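Winter citrus share: pickup details and how to keep your fruit

The winter citrus share opens again in December. Pickup is at the Saritwood hall, side entrance, from 4 p.m. to 7 p.m. If you signed up for the Clerkent stop instead, your time is printed on your confirmation slip. Please go to the stop you chose, as the fruit is divided between the two before it leaves the packing shed.

We have 168 shares this season, and all of them are taken. There is a waiting list of 21 households. If you can't use your share, tell us before the end of the month and we will pass it down the list and return your payment in full.

Each share is a mix. The bulk of it comes from the Marulanda grove, which had a good year for small, easy-peeling fruit and a poor one for grapefruit. We ordered 798 pounds of grapefruit and will get 458, so expect fewer in your box than last year. The difference will be made up in mandarins and navel oranges. A few shares will also get greenhouse tomatoes from the Zodov farm while they last.

Sort your fruit the day you bring it home. Take everything out, look it over and set aside any piece with a soft spot or broken skin. Eat those first, or juice them. One moldy orange in a closed box will spread to the ones touching it, and it doesn't take long.

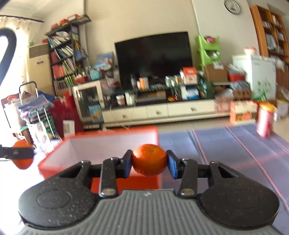
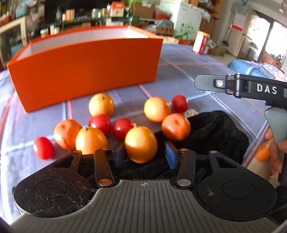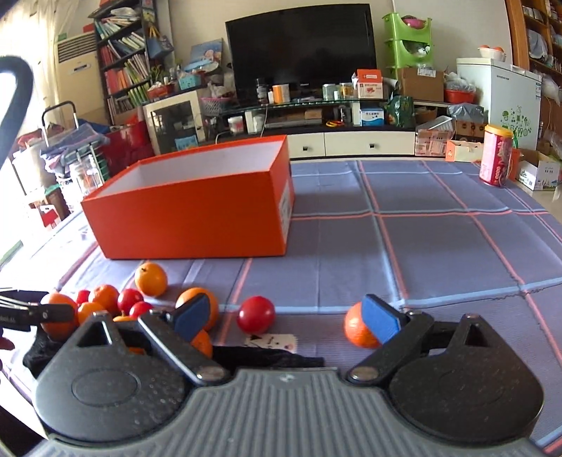
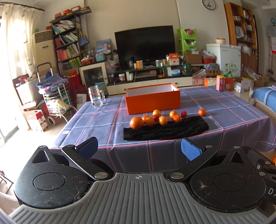 Citrus season at the table. Second picture: oranges and tangerines with small red tomatoes.

Mandarins have thin skins and dry out faster than oranges. They will be fine on the counter for a few days, but most of them should go in the refrigerator. The crisper drawer works well. Leave them unwashed until you are ready to eat them, and don't seal them in a plastic bag. A paper bag with the top left open is better, or a mesh one if you have it.

Navel oranges and grapefruit are tougher. A cool porch or basement will do if it stays above freezing. Turn them over once a week and check the undersides.

Tomatoes should stay out of the refrigerator until they are fully ripe. Keep them in a separate bowl, stem side down, out of direct sun.

If you have more than you can eat, the juice freezes well - use ice cube trays, then move the cubes to a freezer container. Zest can be frozen too. Grate it before you cut the fruit, spread it on a plate to freeze and then put it in a small jar. It will keep its flavor until spring.

Several members asked about marmalade. The recipe from last winter's newsletter is still good, but cut the sugar a little if you are using this year's mandarins. They are sweeter than the oranges we used then, and the peel needs less time to soften.

Please bring your own bags or a box to pickup. We reuse the crates and can't send them home with you. Parking is behind the hall - the front spaces are needed for the truck until 5 p.m.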